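Votik and Planance open shared bakery kitchen in Basorton

BASORTON – Small food makers in Basorton can rent a working kitchen by the half day starting in May. The kitchen is on the ground floor of the old Gunawan building and has 1,076 square feet of space, with two deck ovens and a cold room.

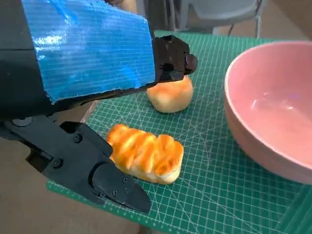

A round bread roll. Bread and sweet baking will have the morning hours at the kitchen.

The project is run by Votik, which manages the building, together with the training company Planance. Until now, many home bakers in the area had to stop growing when their orders became too big for a family oven. The nearest kitchen for rent was 13 miles away and often full.
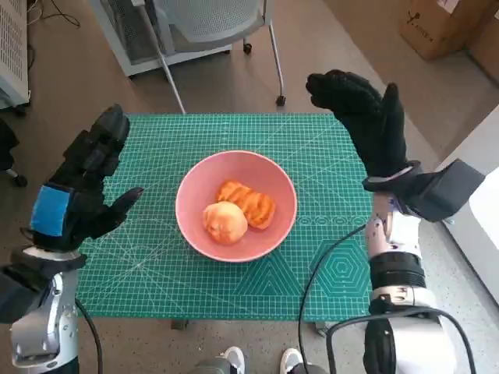 Members pay $77 for a half day. The price includes power, water and cleaning of the floors, but not flour or packaging. Planance will give a short course on food safety and labels, and every new member must finish it before the first booking.

"We have listened to the bakers for a long time, and they asked for simple rules and a fair price," said Lucinda Lindqvist, project manager at Votik. "I believe we can now offer both."

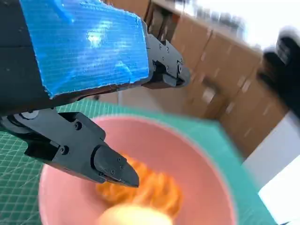
Evening hours, from 5 p.m. to 10 p.m., are kept for people who have another job in the day – this was the most frequent wish in the first meetings. Storage on dry shelves can be rented by the month.
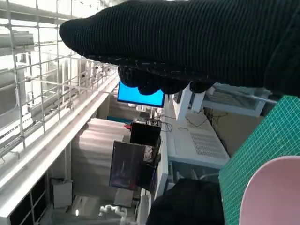 One baker who has already signed up wrote to Votik that the evening hours decided it for her, and that she hopes the cold room will be open on holidays too.

Applications are accepted at the Votik office in the Gunawan building.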